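Teaching by Hand: Gallery

I've been teaching our arm, Hala, table chores by remote control, and I finally put a couple of pictures up. I drive, she copies, we both get tired. Posted May 13, 2021.
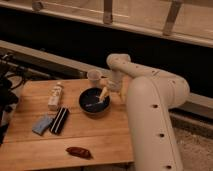

Remote driving is all wrist, and I learned that the slow way (we started in February and I'm on run 195!). Going into the dark bowl like this, with the cup standing right behind it, I barely breathe. Cormac Ní Mhurchú has much steadier hands and does the tricky ones.

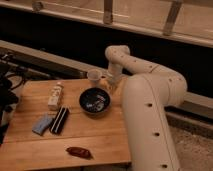
Table sets

We keep the same things out for this set: bowl, clear cup, little white bottle, the blue sponge next to the striped black thing. The goal is 300 good runs before we let Hala try it solo. More from the Ullora set when I get a minute!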